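Thursday, chess bench, arm 2 (Ra)

Gripper fault again this morning. Writing it down in order while I still have it straight.

Ra was running the pick-and-place set on the vinyl board with the Potau policy, the checkpoint from the Lesetti machine. Pick point and place point are sent as the usual red and blue markers on the overhead view. The first few runs were clean. Then the jaw began closing late. The arm would come down over the piece, wait, close, and by then the wrist had sagged enough for the finger to knock whatever stood next door. Two runs later the gripper servo stopped answering altogether and the arm held its pose with the jaw half shut.

I hit the stop, waited, and felt the servo case through a glove. Too hot to keep a finger on. The log has it at 60 degrees when it dropped off the bus, and the reading had been climbing since the start of the session. The overload flag was set. The wrist servo was at 46, which is normal for us. 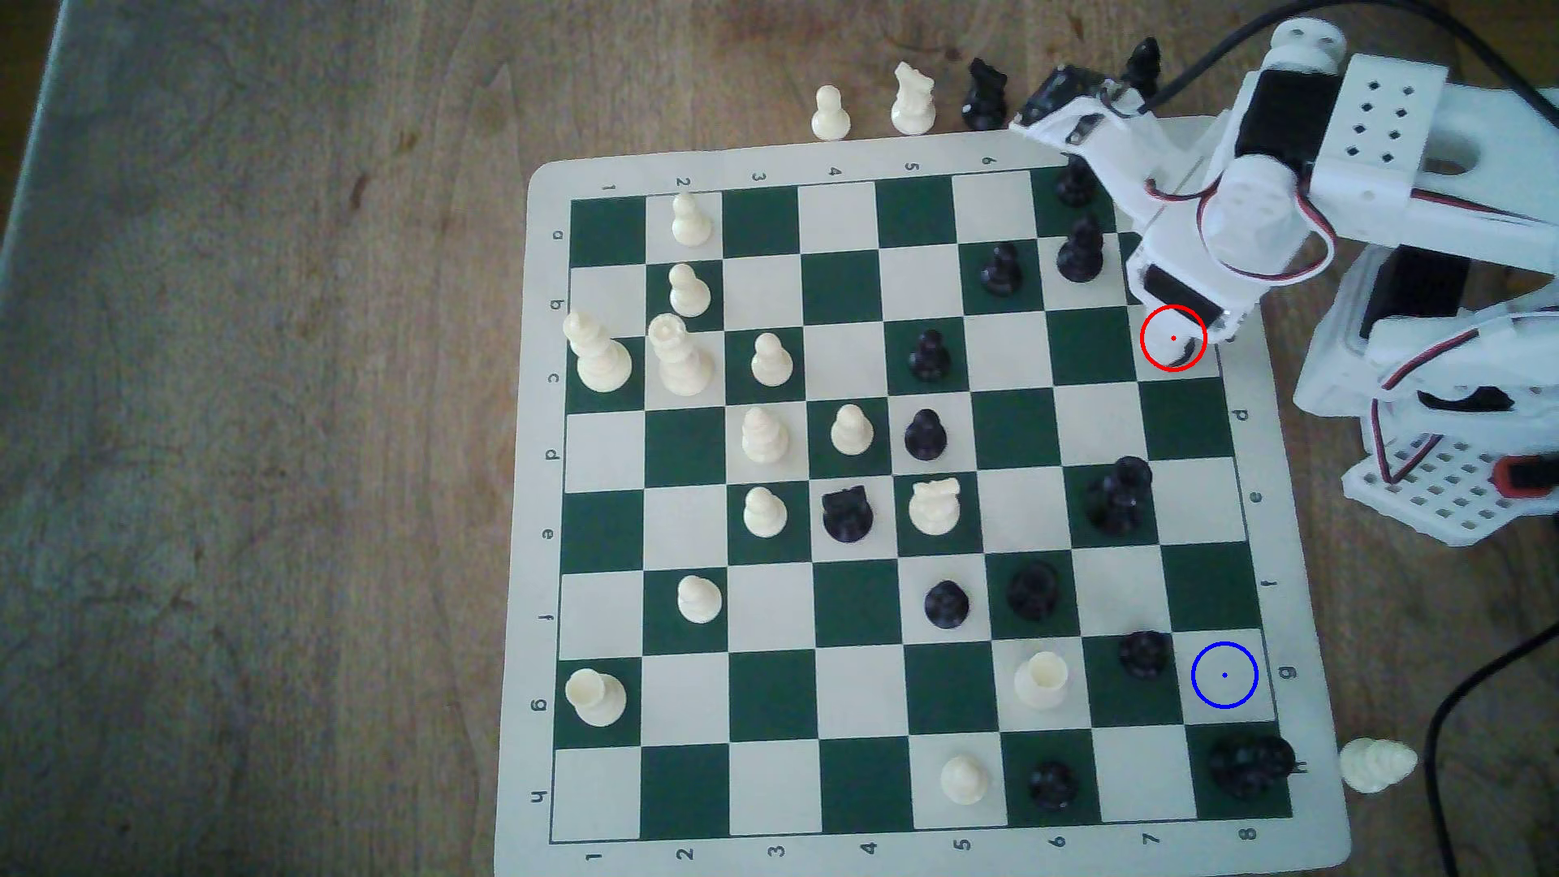 The far end of the board is the awkward part. Ra is clamped on that side, so for any square near the base the arm has to fold right up on itself, and the gripper comes down nearly vertical with the elbow high. The cable to the jaw gets pulled tight in that pose. I moved the joints by hand with the power off and could feel the plug shift in its socket. So probably two things at once: the jaw squeezing too hard on every grasp and heating up, and a poor connection making it late.

Checked the config. The close command was still set for the foam blocks from the August trials, so the jaw was trying to shut well past the width of a chess piece and stalling against it each time. My mistake, I copied the file across and didn't look.

Done so far:
Close position opened up to suit the pieces.
Torque limit on the jaw brought down.
Gripper plug reseated, cable given more slack at the elbow and tied again.
Temperature cut-out added to the run script. It was only logging before.

Ran it empty after that, more than 2000 open and close cycles with the arm folded in. No dropouts. That says the cable is better but nothing about the heat, as there was no load on the jaw.

Still to do: same test gripping a pawn, then a rook. Check whether the Clalham arm has the same config, it was set up from the same folder. Until then please don't leave Ra running unattended, and keep hands off the board while the torque light is on, even if the arm looks dead. It did twitch once when the servo came back.

Spare servo is in the second drawer. Not fitted yet.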